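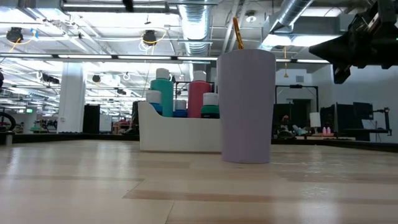

Ostap Bilyk objected in the September round of comments that a caddy is only tidy for the person who filled it, and that anyone else has to lift each bottle to find the one they want. We took the point seriously and changed the second half of the study to test it.

Figure 3. Tabletop caddy with tall bottles toward the rear, short jars, and a tumbler standing outside it.

4.2 Height order and retrieval

In the layout of Figure 3 the two tall bottles have white caps and the jars are short, so height alone separates the two groups. The tumbler was treated as a separate item and was not scored.

Forty-three people took part. Each made 19 retrievals from a caddy packed by someone else, working from a written item name. In the height-ordered condition wrong picks were fewer than in the mixed condition, but the gain was mostly in the tall items. Short jars with lids of the same color were still confused with one another — a result that supports Bilyk's objection in part.

Labels on the lids removed most of the remaining errors. Labels on the sides did little, as the front edge and the neighboring jars hid them from seated participants. We did not test caddies holding more than one row of tall bottles.

Shares 40 | Comments 19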